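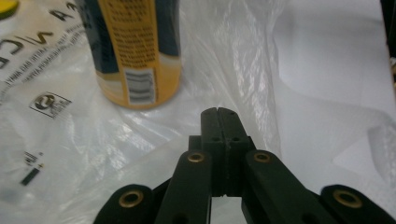
Beverage can

A beverage can is a thin metal container made to hold one serving of something to drink, usually soda, beer, seltzer, iced tea or an energy drink. I've been writing up packaging entries for this little home encyclopedia for a while now, and cans are still my favorite (my family is very tired of hearing it). This entry covers the shape, the printing, and what to do with the thing once you've finished your drink.

Shape and parts

Most modern cans are two pieces: a body with the bottom already part of it, and a lid that gets joined on after filling. The bottom curves inward like a little dome, and that's on purpose! A dome handles the pressure from fizzy drinks much better than a flat base would, and the narrow ring around it is what the can stands on. The walls are thinner than most people guess, which is why an empty one crumples so easily and a full one feels solid as a rock.

Tall cans hold more than the standard American 12 ounces, with 16 ounces being the one I see most. Then there are the slim ones, which look tall but can hold the same 12 ounces as their stubby cousins. Read the volume before you compare prices. I have been fooled by this at Bingate, our corner grocery, more than once.

Printing

The design usually goes straight onto the metal, though small producers often use shrink sleeves or stickers instead. A sleeve makes sense if you're only filling 800 cans of a winter flavor in December and don't want a whole pallet of leftovers. The ingredients, nutrition facts and deposit information tend to get squeezed into one panel in very tiny type. I keep a magnifying glass in the kitchen drawer for it.

Collecting

Barrett Iwasaki, who got me started, has 2464 cans on shelves in his basement in Drernness. He opens his from the bottom with 2 small holes so the tab stays untouched, then rinses them and lets them drain upside down overnight.

Recycling

Aluminum cans can be melted down and made into new cans again and again. Empty yours first and give it a quick rinse. Plastic grocery bags are a separate matter, and many curbside programs don't want them in the bin at all, so tip the cans out loose and keep the bag for next time.

See also: bottle cap, pull tab, six-pack ring

Last edited 2018-08-12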